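Progress Report to the Draltau Fund
Automated Sorting of Mixed Returns at the Sumholm Site
Submitted 14 Nov 2024 by Rodica Cârstea, Operations

Status against plan

The second phase of the project began in June and is on schedule. Its purpose is to move the first pick of mixed household returns from people to robot arms, and to record what the change means for the staff who have done this work by hand. Trials at the Sumholm site cover 145 product types, of which 65 have been released for picking without an operator at the station. The remainder are still picked under supervision.

Work at the picking station

Trial bins are loaded with goods of differing shape and stiffness, as they would arrive from the Putovbridge depot. A single bin may hold a wooden hairbrush, toy sunglasses and a plastic bottle with a nozzle cap. Bottles lying on their side are gripped from above, with the fingers reaching down around the body. Flat and soft goods remain the weakest category and will be the main subject of work in the next period. 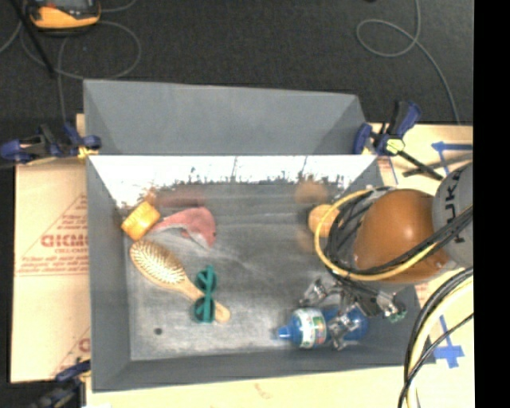 Effect on staff

No positions have been lost. Two pickers have moved to station supervision and now clear failed picks, reload bins and log faults. Both report less bending and lifting. Both also report that long stretches of watching are tiring in a different way, and the supervisors' shift has been shortened as a result. Ertuğrul Dağdelen, who leads training, has delivered 427 hours of instruction to date.

Pay grades for the supervisor role are not yet settled. Management and staff representatives at Bailly will meet on this point before the next report.

Request

We ask the Fund to approve the transfer of unspent travel money to training. No change to the total award is requested.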